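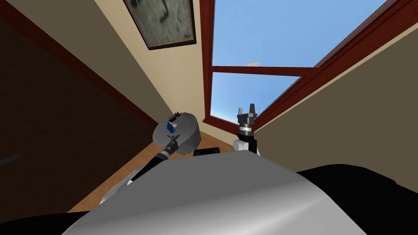 3.2 Eye height and the judged size of a window

The questions about windows were put to the tenants of two housing blocks, Hartley and Dostwood, in May. Both blocks were built from the same plans, so the rooms differ mainly in the direction they face and in the height of the sill. At Hartley the sill stands 900 mm above the floor. At Dostwood it was lowered during the repairs, but the width of the opening was kept.

Each tenant was asked to judge the window of the living room twice, first standing at the door and then sitting in the chair which is used most often. The answer was given as a mark on a line of 100 mm, where the left end means "much too small" and the right end means "much too large". We did not give the real measurements before the second mark was made.

Tenants at Hartley placed the second mark further to the left than the first. At Dostwood the two marks lay close together, and for three tenants they were at the same point. We think that a seated person at Hartley loses the lower part of the view, mostly the street and the garden, and keeps the sky. Several tenants wrote in the free space that the room felt "deep" or "like a well" when they sat down. From a low position the walls seem to run together towards the opening (Figure 3), and it is possible that this effect has some part in the answers. Our data can not separate it from the loss of the view.

The marks from Indell, which we visited later with a shorter form, are not included here. The form had 12 questions and the seated judgement was missing - a mistake we noticed only after the visit. Curtains are a further difficulty. Many tenants keep a net curtain closed during the day, and the Bumomon form, from which we took our wording, does not ask for it. We return to this point in Section 5.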